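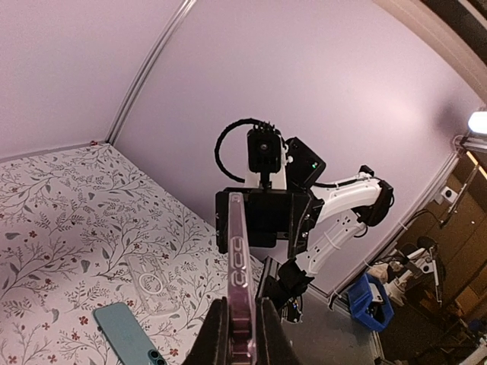 Ticket: Paper's dating app profile locked, matches missing
Opened by: Eino Kinnunen, social media desk
Product: Prunel (iPhone and Android)
Status: Closed

Problem as reported

We run a Prunel profile for the student paper, Sinska, to send people to our site. Since the last app update the profile shows as "paused" and we can't unpause it. The match list went from 108 to 2. Swiping still works, but nothing we send gets a reply, and I suspect the messages aren't going out. The login is shared by the whole desk.

Note 1, 10:15 a.m.

Asked for the app version and whether the profile photo had been changed. Eino says the photo is the paper's logo and it went up in July. Before that it was a drawing of the campus duck. App is current on both phones.

Note 2, 11:40 a.m.

Logged out on all devices from the account page and logged back in on one. Still paused. Match list still at 2. Cleared the app's stored data and tried again on Wi-Fi and on mobile data, no change.
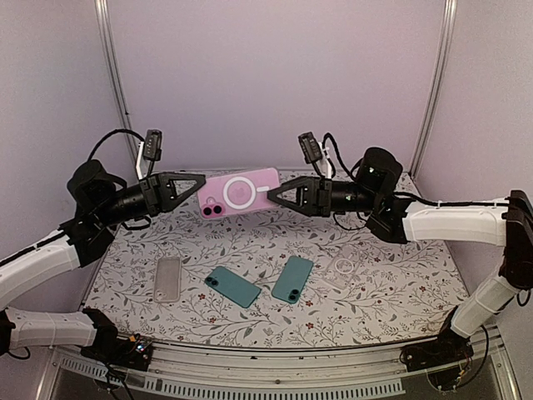 Checked the account inbox next. There was an unread notice from Prunel in the spam folder saying the profile had been flagged for review. The reason given was "no face in first photo." A second line said that matches are hidden while a review is open, so they should still be there.

Note 3, 1:05 p.m.

Eino asked if we could open a new account with the same number. Told him no, the number is tied to the flagged one. He also tried posting the link through Carkora, our scheduling tool, but it doesn't connect to dating apps.

Note 4, 2:30 p.m.

Replaced the first photo with one of Eino at his desk and moved the logo to second place. Took the web address out of the bio, which was also against the rules. The bio now says "Writes for the campus paper, ask me about it." Sent the review form.

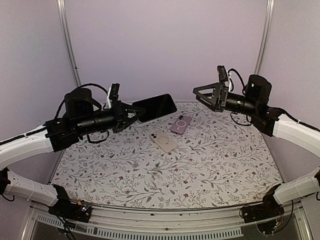 Note 5, 4:50 p.m.

Review passed. Profile is active and the match list shows 98. Eino thinks the other matches left on their own. Test message to a staff member's account went through and she answered it.

Follow-up

Password changed and stored in Zamudio with the other desk logins. One person at a time on the account from now on. Please check the spam folder before opening a ticket.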